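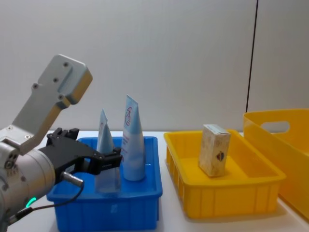 Blue tray for the tubes and the clear bottle, yellow tray for the little box.

The Great Bathroom Shelf Sort, part one

Well, I promised in the January issue that I would finally deal with the toiletries, and a few of you wrote in to hold me to it (Sidra Jadoon, I see you, and yes, I kept your message). So I got out the shallow trays, cleared off the white table and made a start.

A little background for the new folks. Our bathroom has one cabinet, one shelf over the towel rail, and a gap beside the sink that everybody treats as a third place to put things. For years my system was to push whatever was in front toward the back and set the new thing down where it had been. You can imagine what was living back there! Hand cream from two jobs ago, hotel shampoo, a sunscreen that had separated into something like salad dressing. I also had three open tubes of the same Loltano foot balm, because every time I couldn't find it I went and bought another one.

What got me moving was a talk Corinne Thibodeaux gave at the library on small-space tidying. I went mostly for the cookies, I'll admit, but she said something that stuck with me, which was to stop sorting by person and start sorting by shape. I had always done "mine," "his" and "guests," and it never lasted past the weekend, since we all use the same lotion anyway. Corinne sorts tubes with tubes, bottles with bottles and boxes with boxes, and she lets the containers decide how much you get to keep.

So that's the plan I'm following, with some cheating. Blue is for anything you squeeze or pour. Yellow is for anything still in its carton. I stood two squeeze tubes on their caps with the crimped ends pointing up, and put a clear bottle in the same tray with them. If you only take one thing from this item, take the cap-down part. The cream is already sitting at the opening when you want it, and you don't have to do that thing where you whack the tube against your palm at six in the morning while somebody is trying to sleep on the other side of the wall.

The taller tube is pale blue fading to white with red lettering up near the top, and I love that I can read a tube by its top end now. If yours is printed the other way up, put a strip of masking tape near the crimp and write on that. Ketill Dalsgaard uses freezer labels from Zikine and swears they survive the steam, but I've only tried them on soup.

The yellow tray is the one I have feelings about. I'm a box keeper. I keep the carton until the product is gone because the instructions are on it, and because I like a box, and I'm not going to be talked out of it at my age. But cartons fall over, and they go soft at the corners if they live near a sink, so they need a place of their own with a bit of a wall to it. The little cream speckled one is standing in there by itself for now and it looks very smug about having all that room.

Several people asked about the trays after I mentioned them last time. Any shallow bin will do. I like ones with ribbed sides because I find them easier to grab with damp hands, and I like them low enough that you can see what's in them without lifting anything out. The deep yellow bin with the oval handle hole is a different job altogether — I use a tall one like that for the big refills and the spare toilet paper, things I don't need to look at every day. Please don't put tubes in a tall bin. They slide down to the bottom and you won't meet them again until you move house.

Now, the throwing-out. Check for the little picture of an open jar with a number and an M next to it, which tells you how many months the thing is good for once you've opened it. I knew about that symbol and had been ignoring it for most of my adult life. I've started writing the month I open something on the bottom in permanent marker, and Saqib Qureshi tells me he writes it on the cap, but with the cap-down method you'd never see it, so choose your spot. For anything expired, squeeze what's left into the trash, rinse the container if your recycling wants it rinsed, and don't pour it down the sink. I did that once with an old conditioner and I had to have a long talk with the drain.

As for keeping it going, I give it 30 minutes at the end of the month with the radio on. The trays come out, I wipe underneath, and anything that won't fit gets used up or passed along. Unopened things I save in a bag for the swap table. (Jawad Jatoi has already put in a claim for any Soomro hand soap, so the rest of you will have to be quick.)

Next issue I'll be tackling the gap beside the sink. I've measured it twice and got two different answers, so if anyone has a skinny shelf on wheels they're happy with, do write and tell me how wide it is — with the wheels on, please!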